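Course notes, unit 6 – Choosing a simulated kitchen package for robot learning

9 Jan 2023

These notes go together with the practical session. Please read them before you open the software, and keep them near you while you fill in the review sheet. The product under review is Junusano, a package of simulated kitchens sold by Brandell. We compare it in some places with Culluton, which several of you used in November.

## 1. What is being offered

Junusano is sold as a yearly license. The basic license costs 620 dollars for one teaching group and includes 3 kitchen layouts, a set of household tasks and a viewer for recorded episodes. Support is by email only. The vendor also sells an extended license, but we do not have it and I will not judge it here.

A task in Junusano has three parts: a start state, an instruction in words, and a success test. The instruction is what a person would say, for example "turn off the back burner". The success test is a small piece of code that looks at the state of the simulator and gives true or false. Students often mix these two. The instruction is for the policy, the success test is for you.

## 2. Stove tasks

We use the stove tasks for the review because they look simple and they are not. A burner knob is small, it must be turned and not pushed, and its effect appears in another place than the hand. A policy which looks only at its own fingers has no way to know if the flame is on.

For this reason you should study every camera separately before you train anything. Write down which of the important objects each view contains, and which are missing.
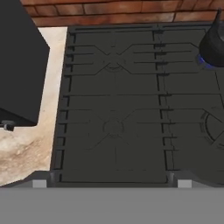
A view from close above the burners gives good information about the grates and very little about the knobs. A wider view gives the relation between knob and burner, but small objects become only a few pixels. In Junusano you can select any group of cameras for training, and I recommend to begin with two. With more views the training becomes slow on the lab machines, and in our trials the result was not clearly better.

Some practical points for the stove tasks:

- The mapping from knob to burner is given in the layout file. Do not guess it from the order of the knobs.
- The flame is drawn from the state of the knob. There is no model of heat, so a kettle will never boil, and you cannot write a success test about temperature.
- Random start positions are switched off by default. Switch them on before you record your results, otherwise the numbers will look too good.
- Textures of walls, counters and cabinets can be changed without changing the task. This is useful for testing if your policy learned the knob or only the color behind it.

## 3. Quality of the contact model

This is the part where the two products differ the most. In Culluton the fingers sometimes pass a little into the knob when the arm moves fast. In Junusano the contact is more stable, but the friction of the knobs is too high in the default settings, and the gripper can turn a knob with a very light touch at the side. A real stove would not accept this. If you plan to transfer a policy to the arm in room 2, lower the friction first and train again.

The documentation describes the friction value on one page and then uses another name for it in the settings file. I wrote to Brandell and they answered politely, but the page is still the same.

## 4. Looking at recorded episodes

The viewer is the strongest part of the package. You can stop at any moment, change to another camera and read the joint values. For failed episodes, please stop at the last moment before contact and note the position of the fingers in relation to the knob. Most failures can be explained from there.
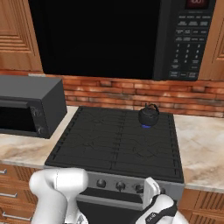
Thibault Millet objected at this point in last year's course that the viewer makes people lazy: they watch ten episodes, find a nice explanation, and never check it with the data. He asked that each explanation on the review sheet should name the joint values that support it. I have taken over his rule, and it is valid for all groups now.

Ulises Farías had a different remark, about the price. In his opinion a teaching group can do most of these exercises with Miah, which is free, and the money is better spent on one more lab machine. I agree for the beginner tasks. For the stove and the drawers I still prefer Junusano – Miah has no knob that turns.

## 5. What to hand in

Hand in one review sheet per group. It must contain the cameras you selected, your success rate with random start positions, one failure explained with joint values, and your recommendation to buy or not to buy. A negative recommendation is fully acceptable if it is well supported. Please write the version number of the software at the top of the sheet.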